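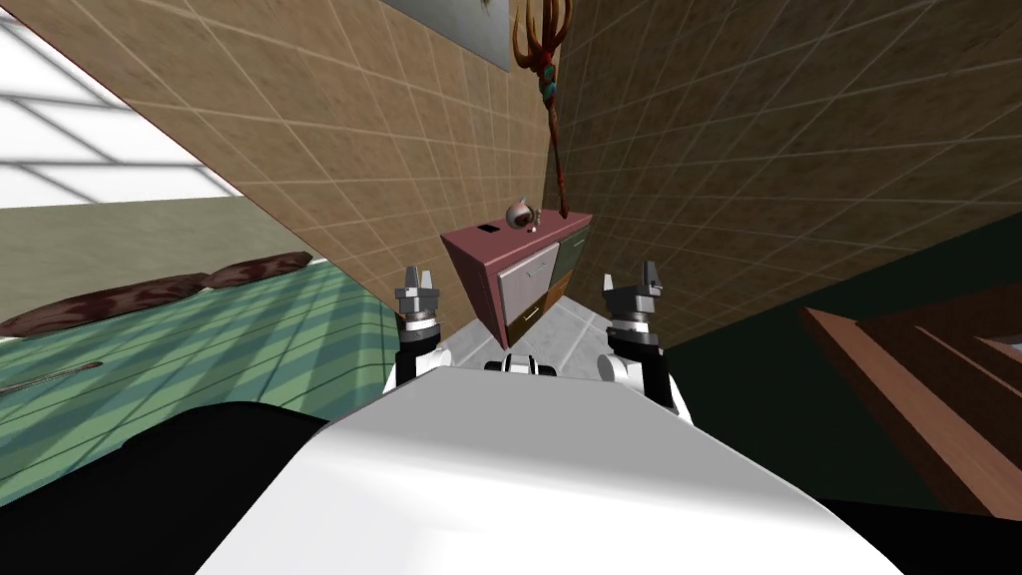

Ticket 517: Shared calendar in Fododex showing events an hour late

Opened by: Aisling Tierney
Status: Closed
Product: Fododex desktop, syncing through Clelleo

26th August, morning

Right, I've put this off for long enough. Every event I add to our shared calendar on my phone lands an hour late on the desktop. A dentist appointment I typed in as half past nine sits there at half past ten, and if I fix it on the desktop it goes an hour early on the phone. I've missed one call with Stepan over it already and he was very nice about it, but still.

What I've tried so far:

Logged out and back in on both. No change.

Checked the clock on the laptop. It's right to the minute, and so is the phone.

Turned off "Adjust for travel" in the phone settings, restarted, added a test event called BANANA at noon. BANANA turned up at one o'clock on the desktop. Lovely.

The old events are fine, by the way! Anything from before the Clelleo update is where it should be. It's only new ones, and only in the shared calendar -- my private one behaves.

Same day, after lunch

Danish Hayat from support asked me to export the calendar and look at the time zone line in one of the bad events. I hadn't a clue what I was looking for but it's just a text file, so I opened it in Notepad and searched for BANANA. The zone line said UTC. I did the same with an old event and that one said Europe/London, so there's our missing hour, what with it being summer time.

He then asked who owns the shared calendar. That would be Bohdan Vasylenko, who set it up when we were all still on Stelmakh and then moved it across. I've messaged him. He's on a train with no signal to speak of, so this may take a while.

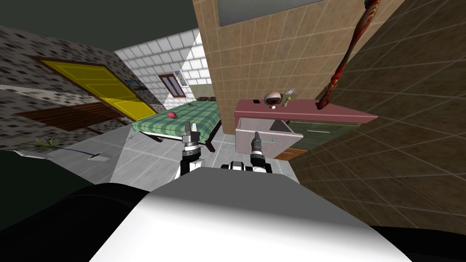
In the meantime I had a poke at the calendar settings myself, and there's a time zone box on the shared one that I can see but can't change. It's greyed out and completely blank, no zone in it at all. My private calendar has London in the same box. I sent Danish the wording underneath, which reads "Inherited from owner account", and he said that was very useful, so I felt quite clever for a bit.

He also wanted to know how many events were affected. I sorted by date added and got 106 since the update, out of rather more that are fine. Most of them are in the past now and I don't care where they sit, but 26 are still to come and those I do care about.

Same day, teatime

Bohdan surfaced! His owner account had no zone set either. He reckons the old Stelmakh import never carried one over, and the update stopped guessing from the computer and started using UTC whenever the box was empty. Danish agrees that's what happened, or near enough.

Steps that fixed it, in case anyone else lands on this ticket:

Owner logs in on the web version (the desktop one hasn't got the option, don't waste your time looking).

Account, then Region, then pick the zone by hand. Don't use "Detect", it left Bohdan's blank twice.

Press Save and wait for the little green tick. He closed the tab too soon the first time and had to go round again.

Everyone else on the calendar logs out and in once.

I added another test event, BANANA 2, at noon. It came up at noon on the laptop and at noon on the phone. Then I added one from the laptop and checked it the other way round, and that was fine as well.

The catch is that it doesn't repair events already saved with the wrong zone. Danish offered a bulk tool but it works on everything in the calendar, good ones included, and I wasn't keen. So I did the upcoming ones by hand with a cup of tea -- open, change the zone to London, check the time, save. Tedious, but it's done.

Illia Hordiienko says his watch still shows BANANA at one o'clock. I've told him to delete it. If the watch app keeps doing it with real events he'll open his own ticket and link back to this one.

Happy for this to be closed. Thanks, Danish!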